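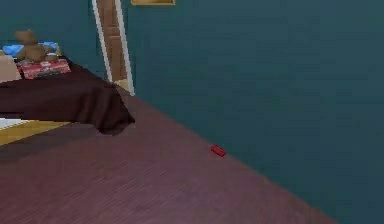

Why Do We Sleep?

OK so you spend a HUGE chunk of your life asleep. If you are in grade school and sleep 8 hours a night, that's one third of every single day. Gone. Eyes shut. So what is all that time for?

Quick answer: lots of things. Long answer: keep reading.

Your brain does not switch off

People used to think sleep was like turning off a lamp. Nope. Your brain stays busy all night. Different kind of busy, that's all.

Sleep comes in stages. First the light kind, where a car door outside can wake you up. Then deep sleep. Really hard to wake someone from that one, and if you do they'll be grumpy and a bit confused. Then comes REM sleep, say it like "rem," rhymes with gem. Stands for Rapid Eye Movement. Your eyes zip back and forth under your eyelids. Most of your best dreams happen here.

Then round you go again. Light, deep, REM. Several times before morning. Lots of people wake up for a few seconds in between and don't remember it at all.

What's going on in there?

Sorting. Say you learned 7 new spelling words today. While you sleep, your brain goes back over them and helps them stick. Same with kicking a ball or playing a song on the piano. You practice, you sleep, and next day it can feel easier.

Growing too. Your body makes a special chemical called growth hormone, and a lot of it comes out during deep sleep. Kids need plenty.

And fixing. Scraped knee? Tired muscles from gym class? Your body works on those at night.

How much do I need?

Depends how old you are.

Babies: up to 16 hours, counting naps
Ages 3 to 5: 10 to 13 hours, counting naps
Ages 6 to 12: 9 to 12 hours
Teenagers: 8 to 10 hours
Grown-ups: 7 or more

Not everybody is the same, so your friend might need a little more than you do. Muireann Flanagan, who is 9 and wrote to us from Hegarty, wanted to know if she could sleep extra on the weekend and save it up for later. Sorry Muireann! Doesn't really work like that. Going to bed at the same time most nights works alot better.
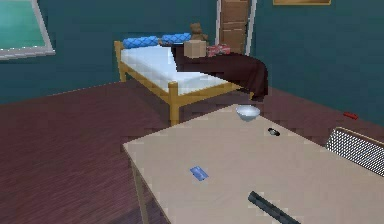

Your body has a clock. A real one, sort of, a tiny spot deep in your brain that keeps track of the 24 hours in a day. Light is what sets it. Morning light comes into your eyes and the clock says wake up, day time. When it gets dark your brain starts making a chemical called melatonin (mel-a-TOE-nin) and you get sleepy. That's why the window matters so much in a bedroom. It can be a plain one with a light gray frame and a wide sill, up above a single bed, doesn't matter. Morning comes in through it and your clock gets the message. Close the curtains at night, open them when you get up. And bright screens right before bed? They can trick the clock into thinking it's still day.

Do animals sleep?

Yes, and some of them are very weird about it.

Dolphins sleep with half a brain at a time. One half rests, the other half stays awake so they remember to come up for air.
Horses can doze standing up. To get REM sleep they have to lie down though.
Sea otters float on their backs and sometimes hold paws so they dont drift apart.
Brown bats can sleep 20 hours a day. Elephants in the wild? Sometimes only 2.

What about dreams?

Scientists still argue about these. Maybe dreams help you practice for scary stuff. Maybe they help with feelings. Maybe they're just what it's like when the brain is sorting. Could be all of it at once.

You have dreams nearly every night even if you think you don't. You just forget them, fast. Trick for remembering: keep a notebook next to your bed and write down whatever you've got the second you wake up. Even one word. "Boat." "Grandma's soup." Jenő Sárközi's class did this for the whole of December and filled 200 pages between them. Most common dream was being late for school!

Bad dreams are normal too. Almost everybody gets them. If you have one, tell somebody, or think up a better ending for it.

Getting to sleep when you can't

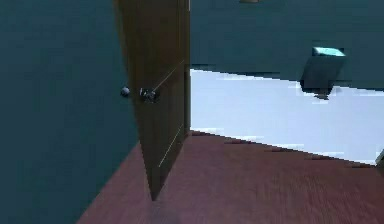
Some nights it just won't happen. Things to try:

Make the room dark and a bit cool. A small night light is fine.
Breathe in slowly while you count to 3, then out slowly while you count to 3. Keep going.
Squeeze your toes tight, let go. Then legs. Then tummy. All the way up to your face.
Read something on paper. Or get someone to read to you.
No soda in the evening, a lot of it has caffeine.

Worried about something? Say it out loud to a grown-up before lights out. Much easier than carrying it around in the dark.

If you're tired every day even after a full night, or you snore really loud, tell your mom or dad or whoever looks after you. A doctor can help with that.

Words to know

REM: the sleep stage where your eyes move and you dream a lot
Melatonin: the chemical that helps make you sleepy when it gets dark
Caffeine: stuff in coffee and some sodas that keeps you awake
Nocturnal: awake at night, asleep in the day, like owls and bats

Written by Tamara Oprea. Next time: why do we yawn, and why is it catching?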